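Buscamos personas que doblen ropa (y que sepan que la doblan mal)

Convocatoria abierta de participantes. Taller y estudio de hábitos domésticos Priltness. Cierre de inscripciones: último jueves de mayo, a las 20:00.

Todo el mundo cree que sabe doblar. Luego uno abre el cajón y encuentra lo que hay en el cajón. En Priltness llevamos dos ediciones pidiendo a gente corriente que ordene ropa corriente encima de camas corrientes, y queremos una tercera.

Qué hay que hacer

Venir, elegir una cama y ponerse con el montón que le toque. Doblar, emparejar, apilar, dejar para luego. Lo de dejar para luego también nos interesa, y mucho: es la técnica más extendida del país y casi no hay bibliografía. Las sesiones duran 2 horas, con una pausa para café que suele alargarse más que el doblado.

No hay método que aprender. Si usted viene con el suyo (vertical, en tercios, el de su suegra), úselo. Si no tiene ninguno y arruga las cosas con intención, también. En la edición pasada discutimos media tarde si un calcetín se dobla, se enrolla o se le abandona a su suerte, y nos quedamos sin acuerdo y sin galletas.

Los montones no están preparados para lucirse. Hay prendas de punto, goma del pelo, mascarilla de las que ya nadie recuerda haber comprado, y sábanas de flores sobre las que cuesta encontrar cualquier cosa pequeña.

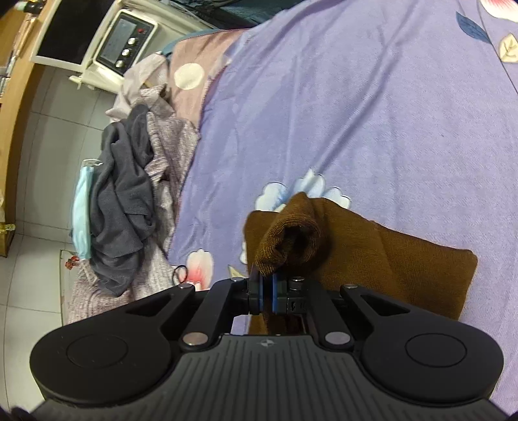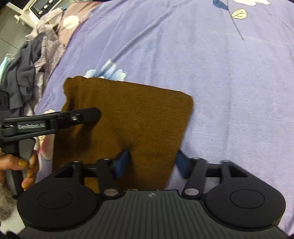 Punto marrón sobre sábana de flores.

Arturo Sartori
Coordinador de participantes, Priltness

A quién buscamos

Mayores de edad que hagan la colada en su casa, con la frecuencia que sea. Queremos sobre todo gente que viva con más gente, porque doblar lo propio es una cosa y doblar lo ajeno es diplomacia. Quedan fuera los profesionales de tintorería, hotelería y escaparatismo. Les tenemos respeto y un poco de miedo.

No hace falta experiencia. Tampoco buena espalda, aunque ayuda: las camas son bajas y los montones crecen hacia abajo. Si necesita trabajar sentado, díganoslo al inscribirse y le ponemos silla.

Qué ofrecemos

Cada participante recibe un vale de compra de Destatar y la merienda. El vale se entrega al terminar la última sesión, no antes; la primera edición nos enseñó cosas sobre la naturaleza humana. Hay que asistir a 4 sesiones. Quien falte a una puede recuperarla, quien falte a dos nos deja con un montón huérfano y se queda sin vale.

La sala está en el edificio Mendonça, segunda planta, con ascensor los días que el ascensor quiere. Hay calefacción. Hay perchero, que por coherencia pedimos usar.

Qué haremos con lo que veamos

Tomamos notas sobre el orden en que cada cual ataca el montón, qué prendas se dejan para el final y cuántas veces se vuelve a desdoblar lo doblado. En las dos ediciones anteriores registramos 3.237 prendas, de las cuales 2.049 se doblaron a la primera. El resto es el motivo de esta convocatoria. No publicamos nombres ni juzgamos en voz alta.

Las notas las revisa Przemysław Laskowska, que preparará con ellas un cuaderno impreso por Tomar. Los participantes reciben un ejemplar. Viene sin doblar.

Cómo apuntarse

Pase por la recepción del edificio Mendonça y pida la hoja de Priltness. Le preguntará tres cosas: cuántas personas viven en su casa, quién dobla y quién dice que dobla. Si las dos últimas respuestas no coinciden, tiene preferencia.

Se contesta a todas las solicitudes, también a las que no entran. Los grupos de mañana se llenan antes; por la tarde siempre queda sitio, sobre todo si hay fútbol.

Traiga ropa cómoda puesta. La de doblar la ponemos nosotros, y por favor no aproveche para traer la suya. Ya ha pasado.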